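Packing Bottles at Hiltside: Frequently Asked Questions

31 January 2025
By the Hiltside packing desk

We get the same questions every week, usually from people holding a bottle in one hand and a crushed wrapper in the other. Read to the end before writing to us. We will know if you didn't.

Which bottles does this page cover?

The short, thick ones with the see-through caps, sold by Lustico in the 300 ml and 500 ml sizes. Anything with a pump or a trigger is on the Ruppert page, along with the apologies.

Do I need a special table?

No. You need a flat one, and you need to be able to reach the far side without lying on it. 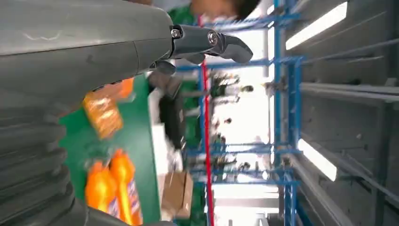 A packing table collects things the way a windowsill collects flies. We ask that only the current job sits on the surface, and we have been asking since April. Orange bottles on the green top are fine, and so is an orange package if it belongs to the same order. A cardboard box can wait its turn away from the table, however handy it would be to have it at your elbow. Coffee has its own shelf. It has always had its own shelf.

Why lay the bottles on their sides?

They pack on their sides, so they may as well start that way. A row of standing bottles looks very smart until someone reaches across for the tape, and then you have bowling. Point the caps the same way while you're at it. We use left. If you feel strongly about right, use right, but use it for the whole order.

What goes under the bottles?

The yellow wrap, opened out flat. It comes folded and it would like to stay folded, so expect an argument. Press down the middle first and then work out to the flaps. A few wrinkles won't hurt. If it has gone back into a heap and you've put a bottle on top of the heap, take the bottle off and start again – the wrap is not going to sort itself out from underneath.

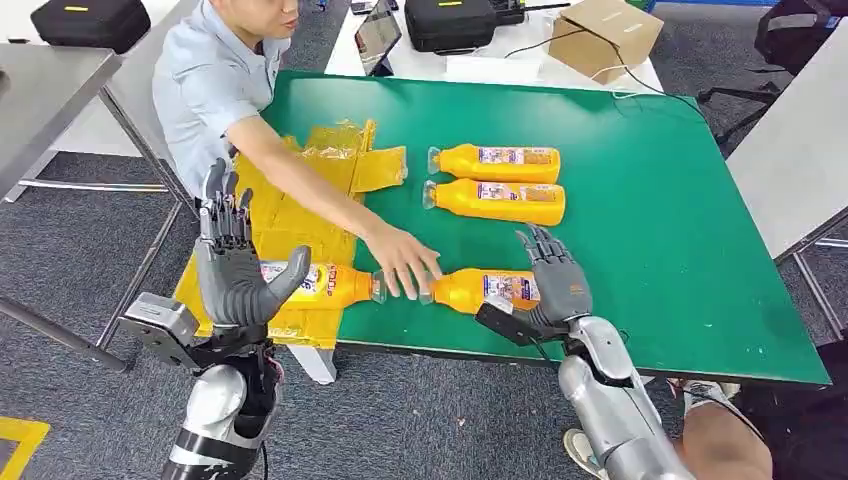

How do I wrap a pair?

1. Lay the first bottle on the wrap with the label facing up.
2. Put the second one right against it. A gap you could slide a finger into is a gap that rattles.
3. Hold both with one hand and bring the near flap over with the other.
4. Bring over the far flap, then tape. One strip of Wirnard tape will do. Three strips is a cry for help.

Can I mix sizes in one parcel?

You can, and the customer will hear it coming up the driveway. Keep the 300s with the 300s.
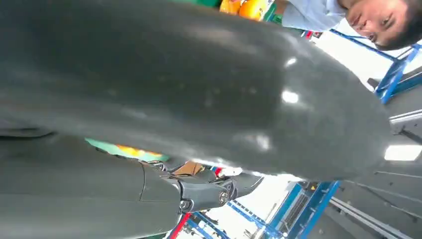
How many bottles fit in a full shipping carton?

The large carton takes 156 of the 300 ml size, wrapped in pairs. If you have one left over, you have miscounted somewhere, and it's quicker to find out before the carton is taped.

What if a label is scuffed?

A light scuff can go out. A label that's lifting at the corner goes in the returns bin, and please don't glue it. We can always tell.

The wrap hangs over the front of the table. Is that a problem?

A little overhang is normal, especially with the larger sheets. Keep your belt buckle away from it and carry on. What you want to avoid is leaning on the loose part while you press the bottles together,

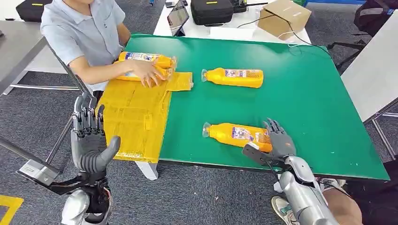 which drags the whole sheet toward you, bottles included. Stand or sit a hand's width back and the trouble mostly goes away. If it doesn't, turn the sheet so the shorter flap faces you.

Can I reuse a creased sheet?

Once. After that the folds stop holding and you make up for it with tape, and we've already discussed tape. Used sheets go in the flat stack, flat.

How do I order more wrap?

Sheets come in packs of 55. Put your request in before the last pack is opened – the form is by the door, under the older form, which no longer works. Wirnard tape is on the same form, second page.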